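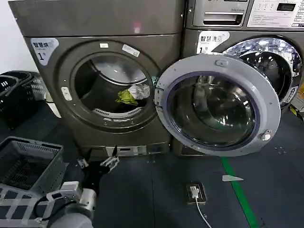 **Birkbridge Evening Writers, Laundry Pieces**

Dryer 1

by Efa Rosser

The yellow-green cloth was in the dryer when Apinya came down at ten past six, and it was there again when she came down after supper. Next to it was a white plastic bag. She looked through the round opening at the two of them and put her own basket on the floor.

Dryer 1 was the good one. It got jeans done in a single go. All the residents of Toprak House knew it, so there was usually a line for it, and the rule was that if you found someone's things sitting there you waited 15 minutes and then you could take them out. The rule wasn't written anywhere. Erhan Gökçe had told it to her the week she moved in, standing at the mailboxes with his coat on.

She waited. She read the label on the dryer, then the one on the washer, which started with the same character. She had once asked Eylül Yüksel upstairs what they said, and Eylül had said she was Turkish, how would she know, and they had both laughed about it for longer than it deserved.

The washer door was hanging open toward the dryer, and she pushed it a little with her knee to get past. Her sheets went in. She put soap in the drawer at the left, shut the door and started it.

Then she went back to the cloth.

It was a kitchen cloth, or it might have been a small towel. It had gone into a ball. She picked it up and it was dry. The bag was empty. She could not think why a person would put a bag in a dryer, and she stood holding one thing in each hand.

Sinan Bilgin came in with his laundry over his shoulder in a pillowcase.

"Is that yours?" she said.

"No. I thought it was yours. I saw it at lunch."

"It was here at six."

"Then it's been here all day." He sat down on the bench. "Are you after the dryer?"

"When my sheets are done."

"I've only got shirts. I can hang them."

He had worked with her at Nekholm for 2 months before the warehouse closed, and they had barely spoken there. Now he drove a van and she did the accounts for a dentist. He asked how the dentist was. She said the dentist was fine and had bought a boat.

She folded the cloth in half and then in half again. It was a nice color when it was flat. Her mother had kept one nearly the same over the handle of the oven, and nobody was allowed to wipe the floor with it. Apinya had wiped the floor with it once, when she was nine, and rinsed it under the tap and hung it back dripping. Her mother had felt it and said nothing, and had washed it by itself that night.

"You could leave a note," Sinan said.

"Saying what?"

"Found, one cloth."

She found a pen in her coat but no paper, and he tore the end off a receipt from his pocket. She wrote *Left in dryer 1. Apinya, apartment 5* and put the cloth on the shelf by the door with the note tucked in the fold. The bag she kept, and when her sheets came out of the washer she used it for the pillowcases.

In July, when she moved out, the cloth was still on the shelf. The note had gone. She packed it with her plates.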